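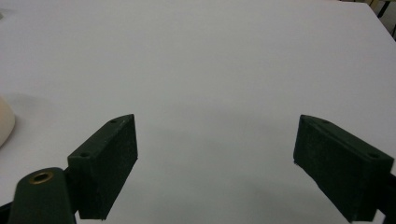

Gwendolyn Haddad wants to know if the board is sliding or if the table is moving underneath it, and whether the ball rolls the same way when the board is off. Fair questions, and I couldn't answer either of them when she asked, so I went back and started over from the beginning. I'm putting everything in this one ticket now so we don't have it spread over four email threads.

Ticket 256
Product: Falberg white board, laid loose on a table
Reported: Tue 4 July
Status: Open

What's wrong

Two things, and I honest to goodness thought they were one thing for most of a week. First, the board creeps. I set it square on the table with the same strip of wood showing along the front and the back, and by lunch the front strip is fatter at one end than the other. Second, the ball won't stay where I put it. If I set it down right of the middle it sits there looking innocent and then wanders off toward the near right corner. Sometimes it goes right away, sometimes it waits until I've turned around to get the basket.

The activity is about as simple as it gets. Ball goes on the board, ball goes in the basket, ball comes out again. You need the ball to be where you left it or you spend your morning on your hands and knees (ask me about my knees).

Things I use, in case it matters: the white board, a wooden table, a small greenish plastic basket with holes all through the bottom, and the ball. The ball is the squashy cream one from the Kiani set. It's a little flat on top, more like a bun, and that's how it came out of the box.

Try 1: wiping everything down

My first guess was dust under the board. I took it off, wiped the table with a damp cloth, let it dry over a coffee break, wiped the back of the board too, and put it back. There was a fair amount of grit on the cloth, so I was feeling pretty smug.

Result: no change to the ball. The creeping was maybe a bit better the first hour and then just as bad. I now think the clean table is slicker than the dusty one, so I may have made things worse for myself. Leaving this in the log so the next person doesn't bother.

Try 2: taking the board off (for Gwendolyn)

Without the board, ball straight on the wood. It rolled toward the same corner. Slower, but the same corner every time. So that answers her second question, and it tells me the table itself isn't level, never mind what's on top of it.

I felt silly for not doing this first. I had been blaming the board since February, when it arrived with one bent corner and I wrote to Falberg in a mood. Jonatan Granström at their end was very nice about that email and I'd like to say sorry to him in writing.

Try 3: the level

I borrowed a spirit level from Otis Wojcik, the long one. Laid it across the table side to side: bubble off center, right side low. Laid it front to back: also off, near side low. Put the two together and you get the near right corner, which is exactly where I keep finding the ball.

Then I put the level on the floor where I could get it flat, and it read much better down there. It's carpet, so I don't trust it completely, but it was good enough for me to stop blaming the building and start blaming the legs.

Try 4: the legs

Got down with a flashlight. The near right leg has pressed itself into the carpet a good bit deeper than the other three. I guess that's the side people lean on. I shifted the whole table over a few inches so every leg was on fresh carpet and checked it with the level again. Perfect! I put the board back on, put the ball on, and it stayed put through an entire phone call.

By the next morning it had gone low again. Same leg. The carpet is soft and that leg just digs itself a new hole.
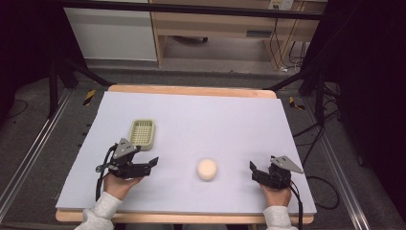
So the next thing was to spread the load. Dörte Hagedorn suggested furniture cups, the wide ones you put under piano legs, and she had a bag of them left from moving house. They don't look like much. I put one under each leg with the flat side down and did the level again, then leaned on the near right corner on purpose, with both elbows, for as long as it took to eat a sandwich.

Result: held. I checked again at the end of the day and the bubble was a hair off center, and the next morning it was the same hair and hadn't gotten any worse. I folded a piece of cereal box and put it in that one cup and now it's level both ways.

I'm calling the rolling fixed, mostly. See the note on the ball further down.

Try 5: the creeping, part one

With the table level I really expected the board to behave itself, and it did not. It still slid, only now it had no favorite direction. If I bumped the front edge it went back. If I reached across and put weight on the far side it turned a little. It's very light and the back is smooth, and the table has some kind of finish on it that's smooth too. There's nothing for either one to hold on to.

I tried a few blobs of the blue putty you hang posters with. One in each corner. This stopped the sliding completely, and I was about to close the ticket, except that the board now sat up on the putty at the corners and dipped in the middle. You can guess where the ball went. It was actually kind of handy for about ten minutes, since it always came back to the center, but it isn't flat and I want flat.

Getting the putty off took longer than putting it on. If you do use it, roll it off with another piece of putty, don't pick at it with your nails.

Try 6: the creeping, part two

Shelf liner! The rubbery kind with the little holes that you put in kitchen drawers. I had half a roll from Brirport under the sink at home. I cut a piece a little smaller than the board so it wouldn't peek out, laid it on the wood and put the board on top.

First go was no good. The liner had been rolled up for ages and it wanted to stay rolled up, so there was a ripple across the board that I could feel with my palm. I took it home and left it under a stack of cookbooks over the weekend. Second go it laid flat, and the board went on flat, and I pushed at it from every side with one hand and it didn't go anywhere.

It does mean the board doesn't glide into position anymore. You have to lift it and set it down where you want it. I got it crooked twice before I learned to line up the back edge first and lower the front.

Alaric Nakamura asked if double-sided tape wouldn't be easier. Probably yes, and I'd have done that if we never had to take the board off. But the table gets used for other things, and I've peeled tape off a finish before and I'm not doing it again.

A note on the basket

The basket never moved in any of this, by the way, even when the table was at its worst. It's got a flat bottom and it just sits. I keep it on the left part of the board, long side running left to right, with a good stretch of white between it and the ball. I had it closer in to start with and moved it out because the ball kept fetching up against it, and then I couldn't tell if the ball had stopped by itself or had simply run into something. If you're chasing a roll like this, get everything out of its way first.

One mix-up I should own up to. For a day or so I had pencil marks on the board where the basket corners went. They smudged and I had to clean them off with a melamine sponge, and the sponge left a patch that feels different under the finger from the rest. I can't see it unless the light's low. No more pencil.

A note on the ball

Even on a level table the ball will sometimes settle. I set it down, it leans a little and then it's still. That isn't rolling, that's just a soft ball with a flat spot on it finding the flat spot. It bothered me until I tried turning it over before letting go. Flat side down, it stays. I've been doing that ever since and I don't even think about it now.

I did try the harder ball from the same Kiani set for comparison. It's perfectly round and much fussier. On that one I can still see a slow drift toward the right if I wait long enough, so the table's not perfect. It's good enough for the squashy one and that's the one we use.

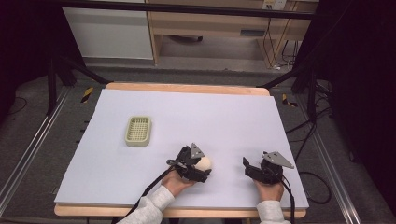

Where it stands now

Table: level both ways, cups under all four legs, bit of cereal box in the near right one.
Board: flat, on shelf liner, has not crept since.
Ball: stays if you put it down flat side down.
Basket: left side, no trouble.

Still open

The bent corner. Jonatan Granström offered back in February to send a new board and I said I'd see if it settled. It has settled some, with the cookbooks on it, but if I press that corner and let go it comes back up a little. Not enough to move the ball. I'd take the replacement if the offer's still good and I can keep this one as a spare.

The table finish. I'd like to know if rubber liner marks it over time. I lifted the front edge yesterday and didn't see anything, but I've read that some liners go sticky in warm weather. I wrote to Cimance, who sold us the table, and haven't heard back yet. If anybody on here has had liner sitting on one of their tables through a whole summer, please add a line.

The level. Otis, it's on the windowsill, I haven't forgotten. I'd like to keep it one more week so I can check that corner again after a few full days of people leaning on it.

Reply from Dörte Hagedorn

Keep the cups, I don't need them. Swap the cereal box for a piece of cork when you get a chance, cardboard squashes.

My answer

Will do – I've got a cork coaster I never liked. Leaving the ticket open until that's in and I've had the level on it again.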